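4.2 Dual-arm cube handling with the Trundeo kit

The second of the two products under review was tested on the cube task only.
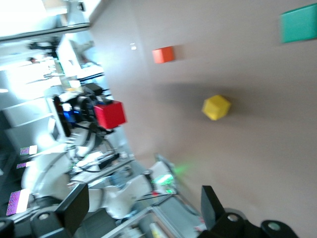 Lambros Sotiropoulos objected to the choice of task at the draft stage, on the grounds that cubes flatter any parallel gripper and that a kit sold for light assembly ought to be judged on parts with at least one awkward face. We accept the point in part. The cube task was kept so that results could be set beside those for the Bellden kit in Section 4.1, which was run on the same parts, and irregular parts are treated separately in Section 5.

Figure 3. Wrist camera view during the cube task. The other arm is holding the red cube; the teal-green, orange and yellow cubes are on the table. The blurring is strongest on the orange and teal-green cubes and on the edges of the other arm.

The kit is supplied by Stefanou as two arms, two grippers with cameras, a controller and a licence for the Wamis planning software. Our copy was bought at list price in March and the supplier had no part in the tests. Setting up took two working days, most of it spent on the calibration between the arms. The manual gives a single procedure for this, which assumes that both bases are bolted to the same rail, and the values for separate mounting have to be found in an appendix.

Each trial began with the cubes placed by hand at positions drawn from a fixed list. One arm was told to pick up a named cube and hold it clear of the table while the other moved to a viewing pose and reported the positions of those remaining. A trial was counted as a success if the named cube was held until the end and every reported position lay within 3 mm of the listed one. We ran 400 trials in all, with the roles of the arms exchanged at the halfway mark.

Picking gave little trouble. Of the failures, 30 were due to a wrong or missing position report and the remainder, a much smaller group, to a poor grasp. The position errors were not spread evenly over the trial. Nearly all of them arose when the software took its reading before the viewing arm had come to rest, so that the estimate was made from a blurred image such as that in Figure 3. Wamis has a setting for the delay between the end of a move and the reading, and its default is 140 ms. This is too short for the viewing arm at full reach, where the wrist goes on swinging for about twice as long. With the delay raised to 400 ms in a short repeat run the position errors fell sharply, at the cost of a slower cycle.

We did not find a way to make the delay depend on the length of the move. A user who wants both speed and accuracy must therefore divide the task into near and far regions and set each by hand. The Bellden software does this without being asked, and we regard the difference as the main one between the two products for work of this kind.

Two smaller matters should be noted. The gripper force is set in steps whose size is not stated in the manual. The log files also record the commanded pose of each arm but leave out the measured one, so the swing at the wrist had to be worked out from the camera images.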